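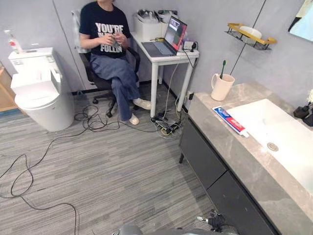 How long does it take to get the Voda ready for a session in the bathroom cell?

Plan on an hour if the robot was parked properly, and most of a morning if it wasn't. The Clerosness quick-start card says ten minutes. We have not found the room where that happens.

## 4. Setting up and looking after the bathroom cell

*Section 4 of the Duvanum cell guide. Revised December 2020 by Eusebio Cárdenas. Replaces the March version, which trusted the self-test too much.*

You need sections 2 (charging) and 3 (arm mounting) finished before you start. The robot should be on its base, arm folded, emergency stop pressed in. If the gripper has been off the arm for any reason, go to 4.5 first and come back.

### 4.1 The room

The cell has a toilet, a vanity with a sink, and a small desk against the back wall for the laptop. The floor is carpet tile. The vendor's site sheet asks for "a hard, level, continuous surface," and when we asked whether carpet tile counts, we got two different answers from two different people. It has worked for us at low speed. We don't run it at the middle or high setting in here and you shouldn't either.

1. Walk the floor in your socks or press along the tile joints with your hand. Any tile that lifts gets stuck down before the robot moves.
2. Look at the cables. In the photo above, a long black cable runs from under the desk, loops in front of the office chair and then spreads in wide curves over the left half of the floor. Follow every cable like that one from end to end and know what it feeds.
3. Pick up whatever slack you can and lay it along the wall. Leave enough that the plug isn't pulled when the robot turns.
4. Check the power strips under the desk. They sit on the carpet with a fair tangle of black, white and yellow wires. Push each plug home.
5. Drive the robot in at low speed, by hand controller only, and stop with the vanity within reach of the arm.
6. Press the emergency stop again once it is in place.

> **Caution:** The base sensors do not see a cable lying flat on carpet. The brochure says they detect "floor-level obstacles." Put a cable down in front of the robot and see for yourself, with a hand on the stop.

> **Note:** The office chair has casters and moves when someone gets up. Anyone using it during a run stays seated with the base of the chair clear of the cable, or leaves the room before the arm is released.

### 4.2 Laptop and camera feed

The Soylu viewer shows what the head camera sees. It also puts up status colors, which you can ignore for now (see 4.6).

1. Open the laptop on the desk and plug in its adapter. Don't run a session on battery.
2. Start the Soylu viewer and wait for the picture. First start of the day can take a while and the progress bar tells you nothing useful.
3. Turn the screen so the person at the desk can read it from the chair. The operator should not have to lean across a cable to see the feed.
4. Wave a hand in front of the head camera and watch the viewer. If the hand shows up late by more than a blink, close whatever else is running on the laptop.
5. Set the record limit to 2000 frames per clip. The default is 3000, and with the default we lost the tail end of clips often enough to stop using it. The vendor calls this "a display issue." The frames were missing from the files too.
6. Record a short test clip, stop, and open it from the disk. Don't accept the thumbnail as proof.

If the picture freezes but the clock in the corner keeps running, the feed is dead. The viewer will still say *Connected*. Unplug the camera cable at the laptop end, count to five, plug it back in and repeat from step 2.

### 4.3 Releasing and homing the arm

Homing is the step where people get hurried, and the manual from Clerosness doesn't help by calling it automatic. The arm does move by itself. It does not know about the countertop.

1. Clear the space over the sink and along the near edge of the vanity. Loose items go to the far end of the counter.
2. Stand where you can reach the stop without crossing in front of the gripper.
3. Twist the emergency stop to release it. The arm will drop slightly and catch itself. A small drop is normal. A drop with a thump is not, and you go to 4.7.
4. Choose *Home* on the hand controller and hold the button down. Letting go stops the motion.
5. Watch the elbow more than the gripper. On this vanity the elbow is what comes closest to the counter.
6. When the arm stops, read the lift height on the controller. It should say 510. If it says anything else, home again from the beginning.
7. If the second try also gives the wrong height, stop there. Typing the right number into the settings page makes the warning go away and leaves the arm exactly as wrong as it was. That has been done here twice.

> **Caution:** Never home the arm with the gripper over the toilet. The folded path swings low on that side.

### 4.4 Teaching the counter

The robot needs to be shown where the work surface is. The "surface finder" feature is supposed to do this from the camera. On a plain desk it does fairly well. On a patterned countertop with a shallow white sink set into it, it has given us a surface floating above the real one and, once, one below it. We teach by hand.

1. Set speed to the lowest step.
2. Bring the gripper tip down over the near left corner of the countertop until a sheet of paper just drags under it. Save the point.
3. Do the same at the near right corner and at one point along the back edge. Stay off the rim of the sink.
4. Teach the sink bottom as its own surface, with one point on each side of the drain. Don't use the drain itself.
5. Save the file under a new name. The controller will offer to overwrite the old one, and the old one may be all you have if today's turns out bad.
6. Move the gripper to a spot you did not teach and check it with the paper.

A new set of points is needed every time the base is moved, even by a little. The vendor says the robot can drive out, charge and come back to "the same pose." Ours came back close. Close is fine for a camera and not fine for a gripper near a ceramic mug.

### 4.5 Gripper check

Do this at the start of each day and after any bump.

1. Press the emergency stop in.
2. Wipe the finger pads with a dry cloth. Toothpaste on the pads is the usual trouble in this room, and it dries hard.
3. Look at the connector where the gripper meets the wrist. The collar should be snug by hand. No pliers.
4. Wiggle each finger. Some side play is allowed, but both fingers should have the same amount.
5. Release the stop, open the gripper all the way, then close it on a folded towel.
6. Read the grip value. With the towel folded in four we want 63 or a bit under. A much higher value means the pads are worn or there's grit in the slide.
7. Open and close it a few more times and listen. A dry squeak goes away with the grease from the kit. A click does not, and the gripper comes off for inspection as described in section 6.

> **Note:** The pads are sold as lasting "the life of the gripper." Keep a spare set in the drawer.

### 4.6 What the status colors mean, as far as we can tell

The vendor's table has four colors. We have seen five. Go by this list and not by the sticker on the robot.

- **Green:** the controller believes everything is fine. It has been green with the camera unplugged.
- **Blue:** waiting for a command, or waiting for the laptop. Check the viewer first.
- **Yellow:** a joint is warm or a limit is near. Finish the motion and park.
- **Red:** stopped. Read the message before clearing it and copy it into the log, word for word.
- **White:** not in the table. We've only had it after a software update. Restart the robot and it goes to blue.

Clearing a red status from the laptop is possible. Don't. Clear it at the robot, where you can see the arm.

### 4.7 When the arm thumps, sags or hums

1. Press the emergency stop.
2. Support the forearm with one hand before you do anything else. The brake holds, but you have just been given a reason to doubt it.
3. Fold the arm by hand as far as it goes without force.
4. Switch off at the base and pull the charger lead if it is connected.
5. Wait until the shoulder housing is cool to the touch.
6. Check the cable at the back of the shoulder for a pinch. Two of our three sag faults were a pinched cable, and the support line had us reinstall Soylu both times before anyone asked about it.
7. Power up with the arm folded and try one joint at a time, lowest speed.
8. If the same joint sags again, tag the robot and call it in. Don't let support talk you into "one more full home to collect data" unless they are standing next to you.

### 4.8 Parking at the end of a session

1. Move the arm clear of the vanity, fold it, press the stop.
2. Copy the clips off the laptop and open the last one to be sure it plays to the end.
3. Lift the cables out of the drive path before you back the robot out.
4. Drive out at low speed with one person watching the floor.
5. Put the robot on its charger and wait for the charge light. It has to stay on – a single flash means the contacts touched and nothing more.
6. Write the homing height, the grip value and any color other than green or blue in the log.

The self-test report can be printed and added if you like. We stopped using it to decide whether the robot is fit to run. It passed on the same morning as the second sag fault, and the printout is still in the binder, behind the tab for section 7.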